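Export Readiness Program, Plirnthorpe
Progress report to the Akolia Fund
December 7, 2023
Prepared by Evaristo Testa, program manager

Where we are

The program gives small manufacturers in the Plirnthorpe area help with their first or second foreign market. The grant runs for two years and we are now past the halfway point. We agreed to report on enrollment, advisory work, spending and any changes to the plan.

Enrollment

We have 71 companies signed up against a target of 60 for this stage. Most make parts, packaged food or furniture. Of these, 17 had shipped something abroad before they joined, usually a single order that came in through their website. The rest had sold only at home. Four companies have left the program, two after a change of owner and two that decided to put the money into a new production line first.

Advisory work

Our advisers have held 125 one-on-one sessions. The questions have been more basic than we planned for. Companies ask how to quote a price that includes freight, who pays the duty, and what to do when a buyer wants 90 days to pay. We had prepared material on choosing a market and have used little of it. The two-page guide to payment terms is the item people ask for most, and we have revised it twice.

The group workshops did less well. Attendance dropped after the second one, mainly among owners who also run the shop floor. We moved the start time to 7:30 in the morning and the last two were close to full.

Partners

Holovko, the freight broker, has kept to its agreement and answers shipping questions within two working days. The arrangement with Clornance for credit checks on foreign buyers started late - the contract took longer to sign than either side expected - and companies could not use it until the fall. We would like to extend that part by three months at no extra cost to the Fund.
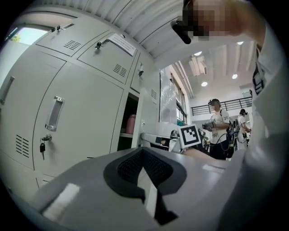
Spending

Spending is slightly under budget. Travel is the main reason, as we sent a smaller group to the spring trade fair than we had planned. Translation costs are over, and we expect them to stay over. We ask permission to move the unspent travel money to translation.

Next steps

In January we will open the second round of small grants for product labeling and testing. Applications will be scored by the same panel as before, with one change: companies must now show a written inquiry from a buyer. We will send the list of awards to the Fund once the panel has met, along with the updated budget sheet.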